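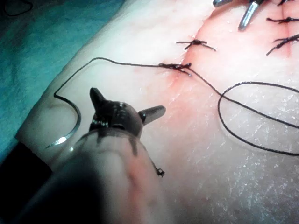 Flollis Paper Party Patterns: Read Me First

Hello and welcome to the Flollis pattern collection! This file explains what is in the download, how the folders are laid out, and what you may do with the patterns once you have them. If you only want to make a banner for Saturday, skip to Quick Start and come back to the rest when the glue is drying.

What you get

The collection has 300 patterns for cut-and-fold paper decorations. There are bunting flags, cake toppers, treat boxes, place cards, paper flowers, window stars, crowns and a very silly set of fish that hang from a string by their tails. All of them were drawn by hand first and then redrawn on the computer, so the lines are clean and the curves still look a bit like a person made them.

Every pattern fits on a plain letter-size sheet. Some of the bigger pieces (the hanging lantern, the castle box) spread over two or more sheets, and those have matching tabs marked with the same letter on both sides. A goes to A, B goes to B. I went a little wild with the castle and got as far as M.

Quick Start

Open the folder called START and print the test page at full size. There is a square in the corner that should measure 2 inches on each side. Put a ruler on it. If your square comes out small, look for a "shrink to fit" setting in your print window and turn it off, then print the test page again.

Pick a pattern, print it, and cut on the solid lines. Dashed lines are folds. A row of dots means glue goes on that flap, on the printed side unless the sheet says otherwise.

Score the folds before you fold them! An empty ballpoint pen and a ruler work beautifully. I have a fancy bone folder and I still reach for the dead pen.

How the folders are arranged

START has the test page and this file.
BANNERS has bunting, garlands and the letter flags, A to Z plus numbers and the ampersand.
BOXES has treat boxes, the castle and the little milk cartons.
TABLE has place cards, napkin rings and cupcake wraps.
HANGING has lanterns, stars, fish and the snowflakes.
WEARABLE has crowns, buttonhole flowers and the paper bow ties.
EXTRAS has things that didn't fit anywhere, including a paper shoe. The shoe is wonderful. Please make the shoe.

File names start with the folder letter, then a number, then a short name, so H-024-star is the twenty-fourth hanging pattern. The numbers have gaps where I threw a pattern out. Nothing is missing from your copy.

File types

You will find each pattern in two versions. One is a page file for printing and cutting by hand. The other is a line drawing with no fold marks and no page border, for people who like to change the shape or combine it with something of their own. If you are new to this, print the page file and ignore the other one.

There is also a plain text list called INDEX with the name, folder, number of sheets and difficulty for each pattern. Difficulty goes from easy to fiddly. Easy means a seven-year-old can do it with safety scissors. Fiddly means a sharp craft knife, a cutting mat and a quiet room.

Paper

Most of these are happiest in light card stock, the kind sold for greeting cards. Boxes need it. Garlands and flowers are lovely in thinner paper, and old sheet music or worn-out atlas pages look gorgeous as bunting – check your shelves and the library sale before you buy anything new. Tissue works for the lantern windows and nowhere else, in my experience.

Wodix card stock in the cream color is what I used for nearly all the test pieces. It folds without cracking. The dark blue one cracks along every fold and shows white underneath, so I touch up the edges with a marker.

For glue, a plain white school glue put on with a toothpick is fine. Glue sticks are good for large flat areas and hopeless on small tabs. Give the castle towers a full hour under a clothespin.

Who made this

I'm Åsmund Sundqvist, and I drew the patterns. Barrett Holloway cut out every single one of them, some more than once, and sent back notes in green ink. His notes fixed the milk cartons, which used to lean. He also named the fish. The whole set was put together in our back room on Magagula Street between one January and the following spring, and we had a terrific time.

What you may do

Make as many as you like for your own parties, gifts, classrooms, church suppers and school plays. You may sell finished pieces you have made by hand at craft fairs or in a small shop, and we would love to hear if you do! Please put "pattern by Flollis" on the tag.

Please do not sell or give away the pattern files themselves, printed or on disk. If a friend wants them, send the friend to us. Teachers may print copies for everyone in the class.

Known problems

B-017-carton-tall: the lid tab is a hair too wide. Trim the width of a pencil line off each side.
T-009-place-card-bird: the left wing prints very close to the edge, and some printers clip it. Move it in a little if yours does.
N is missing its shadow line in the letter flags. I noticed after I had printed my own name on a banner.
W-006-crown-tall fits an adult. For a small child, cut it at the second notch.

Changes in this version

Added the ampersand and the window stars.
Redrew all the treat boxes with wider glue flaps.
Fixed the castle, tab G, which had no partner.
Took out the paper teapot. It will be back when the spout behaves.

Writing to us

Send questions, corrections and especially photographs to Flollis, Box 924. Tell us the file name and what kind of paper you used, and if something came out crooked, put the crooked thing in the envelope. Barrett likes to take them apart.

Last updated Tuesday, April 25, 2000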